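Serving Small Round Foods by Spoon: Bowl Choice, Spoon Choice and Table Surface
Student project report, Food Service Methods
Posted Wed 21 December by the Rosales table group

1. Purpose

The project looked at a short kitchen task: moving peas and similar small round foods from a large serving bowl to a smaller dish with a spoon. The task is simple, but it is repeated many times in a cafeteria line, and each dropped pea has to be picked up from the table or the floor. We wanted to know which parts of the setup affect the number of drops. The work was started in May as a class exercise at Rosales and then extended to a full term.

2. Table surface

Three surfaces were compared: a bare tabletop, a paper liner and a teal mat. On the bare tabletop a dropped pea rolled to the edge in most cases. The paper liner slowed the peas but moved when the bowl was pushed. The mat stayed flat enough for the work and was used for all later trials. Its dark color also made light-colored food easy to find when a piece landed outside the bowl.

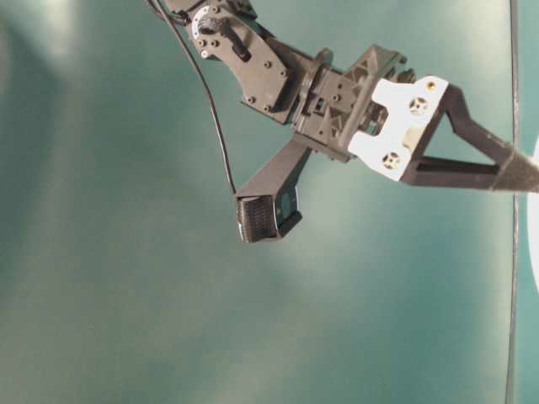 The mat was wiped between sets and left to dry fully before the next set. Creases were pressed out by hand. A small crease did not change the results, but a crease under the rim of a bowl let the bowl rock, and those sets were run again.

3. Dishes

The source was a large round white bowl with a smooth inside. The target was a smaller dish with a speckled surface. Both were ceramic. A second pair of dishes, from the Honano line, was tried early and dropped from the plan; the two bowls were close in size and the rims touched when they were placed side by side.

The distance between source and target was kept short. With the target just below and to the right of the source, the spoon traveled over open mat for only a small part of its path. Moving the target farther away raised the number of drops in every set.

4. Spoon

Two spoons were tested. The first was a plain metal teaspoon. The second was a red spoon with an oval bowl and a long handle, sold under the name Clastik. The long handle kept the hand clear of the food and allowed the spoon to rest in the target dish between transfers. It also made the spoon easier to tip by accident when it was left resting.

Steps used for each transfer:

1. Set the source bowl in the center of the mat.
2. Set the target dish next to it, rims apart.
3. Hold the spoon by the far half of the handle, with the tip pointing down.

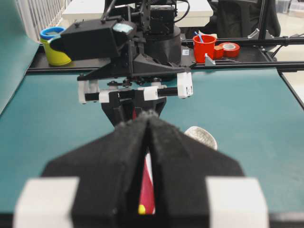

4. Slide the edge of the spoon along the inside wall of the source bowl until the pea rolls in.
5. Level the spoon before lifting it over the rim.
6. Lower the spoon into the target dish and tilt.

5. Results

A total of 238 transfers were recorded, 120 with the red spoon and the rest with the teaspoon. Most drops took place at step 5, at the rim of the source bowl. The last pea in the bowl was the slowest to pick up with either spoon. With several peas present, they push against one another and one of them rolls into the spoon. A single pea has nothing behind it and moves away along the smooth surface.

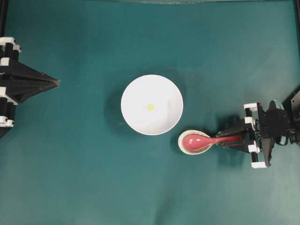

Pressing the spoon against the wall of the bowl, as in step 4, solved most of this. Chasing the pea across the flat center did not. The time for a last pea fell once the wall method was used in all sets.

6. Limits

Only one size of pea was used. Wet peas were not tested. The Stiltport cafeteria serves from deep metal pans, and the results may not carry over to that shape.

Comments (3)

pan_rack: Did you try tilting the source bowl? We do that at work for the last few.

Rosales table group: Not in this round. The bowl stayed flat on the mat for all sets.

mfk50: Section 5 needs a table. Drops per spoon would be useful.

Contact | Copyright Rosales student projects | Back to top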